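Re: [serial-readers] Jemero ch. 4, and whether the ambassador is lying
Posted in October by the list digest editor
Print this message | E-mail this message
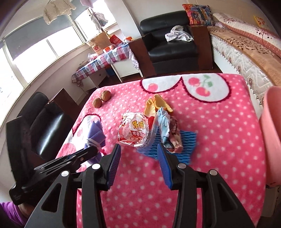 I have now read chapter four twice, once for pleasure and once to find out what on earth the treaty says, and I can report success on the first count only.

Quoting from last night's post:

> I think we're all being too hard on the ambassador. She told the Flulard
> exactly what the humans wanted, she just told them in the wrong order.
> If you go back to the docking scene she even says "read the last
> clause first." Nobody did. That isn't lying.
>
> Also can we please talk about the ship? Why does the Runum have a
> crew of 223 when we have met four of them? Who is doing the laundry?

On the ambassador: fine, I will give you the docking scene. I had forgotten the line about the last clause. But she says it in a corridor, during an alarm, to a species that hears through its feet and is at that moment standing on carpet. If my landlord gave me notice under those conditions I would call it lying, and I like my landlord.

What bothers me more is the author's note at the end, where we're told that the treaty "will make sense when you see the map." There has been a map coming since chapter two. I have stopped believing in the map. I believe in it the way the Flulard believe in the Olaniyan Gate, in that I'd be pleased to see one and have made no plans.

On the crew, I'm with you. My own theory is that most of the 223 are asleep. There's a throwaway bit in chapter one where the engineer complains that the heating bill goes to "people who aren't even up," and everybody took it for a joke about the night shift. If it's a joke, it is the only one the engineer has made. If it isn't, then somebody on that ship knows they are carrying a couple hundred sleepers to Jemero and hasn't told the captain, and I would like 200 pages on that, please, and a good deal less on the captain's ex-husband.

> Last thing, does anyone else think the romance is rushed?

Rushed? They've held hands once, in gloves, in vacuum. I have had longer relationships with a parking meter. I think what you're feeling is that the other characters keep telling us it's a romance. The pilot says so, the cook says so, even the door says so, and the two people involved have mostly talked about fuel. I'd be happy to have it slow down, or else have them talk about something besides fuel.

Small stuff, for whoever keeps the errata page:

The second moon is blue in chapter one and "rust colored, as always" in chapter 3.

The cook loses a thumb in the galley fire and is giving a thumbs up by dinner. Possibly the other thumb. The text doesn't say.

"Olaniyan" gets an extra N in the middle of the tribunal speech and keeps it for a page and a half.

I'm going to hold off on the big question of who sent the first signal until chapter five is posted, as I was wrong about it in public last time and the archive is searchable. If you must have a guess, it's the door.

Still reading, still complaining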